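Conservation Workshop Notebook
Bound Manuscripts and Fragments
Entry for Thursday, November
Kept by Vasanthi Sundaram. Additions by R. Pillai initialed in the text.

Item on the bench: Book of Hours, incomplete, Orkerari deposit, shelf number 93. Flemish textblock in a later binding. Examination continued from the previous entry, where the boards and spine were recorded. The present entry concerns the textblock only.

9:15. Room conditions read and entered on the wall chart. Volume moved to the foam cradle, left wedge one step lower than last time, as the opening at the start of the Office of the Dead was under strain.

Foliation checked against the Boiko handlist. The handlist gives 111 leaves. The modern pencil numbers in the upper right corners also end at 111, but the number 47 has been used twice, on consecutive leaves. The true count is therefore 112, and the handlist has evidently been taken from the pencil numbers without a check. Second leaf to be cited as 47 bis. The pencil is not to be erased or corrected, as two published references rely on it.

Collation. Gatherings are mostly of eight. The calendar is a gathering of 12, complete, with one leaf to each month. The fourth gathering lacks its first leaf; a narrow stub remains, cut cleanly with a blade, and there is a faint offset of blue and gold on the facing page. The missing leaf would have carried the opening of Lauds and very likely a miniature. Offset photographed under raking light and again under ultraviolet. The ultraviolet exposures show the outline of an arched border but nothing of the subject within it.

Ruling is in pale red ink, 16 lines to the page, single vertical bounding lines. Pricking survives in the outer margin of the last two gatherings only. The trimming elsewhere must belong to the present binding, which also took the tops off several catchwords.

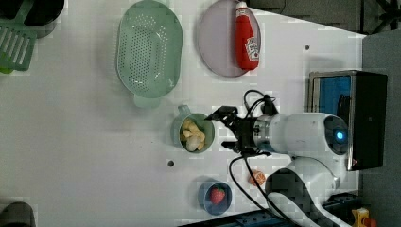
Mug and colander on the table, arm to the right.

Pigments. No sampling is permitted under the deposit terms, and all remarks are from the microscope. Blue of the large initials is sound. The green in the borders of the calendar has begun to bite through the vellum at the leaf for May, with two short splits along the stem of a painted flower. These were recorded on the condition sheet and no repair was attempted. Shell gold is rubbed at the lower outer corners, consistent with ordinary use by readers.

Flaking was found in the white highlights on folio 32 recto. Mr. Shirima is asked to look at this page before any decision on consolidation. I would prefer isinglass at a low concentration, applied by brush under magnification, to the misted application used on the Grurness fragments.

R.P.: Agreed as to the brush. The Grurness leaves took the mist well enough, but the losses there were powdery and spread over the whole page. These are separate small flakes with edges one can see. Please test on folio 32 alone and leave it over the weekend before going further.

1:40. Text compared with the transcription supplied by Rasa Kalniņš. Two corrections. In the calendar, the entry she reads as an abbreviation for "martyr" is "bishop"; the stroke above the line is plain under magnification. In the litany, the third name among the virgins has been written over an erasure, in a browner ink and a slightly later hand. Under ultraviolet the first letter of the erased name is probably a capital G. I have not ventured further. The change may bear on the local use and she should be told before her article goes to the Evham editors.

Imaging. The full set of rectos and versos is to be taken at 300 dots per inch for the reading room copy, with higher resolution for the decorated pages only. Sowmya Kandasamy has the color target and will return it to the drawer when the charter job is finished. The volume is not to be opened beyond the present angle for imaging – the sewing at the center of the sixth gathering is broken at one station, and the inner bifolium moves when the page is turned.

Outstanding:
Write to the depositor regarding the duplicate folio number.
Order vellum offcuts for the May leaf, thin, to be approved by R.P.
Box measurements to be taken again. The earlier figures were made with the clasps open.
Stub in gathering four to be compared with the dimensions of the loose leaf in the Boiko sale list.

4:30. Volume interleaved at folio 32, wrapped, and returned to the strongroom. Register signed.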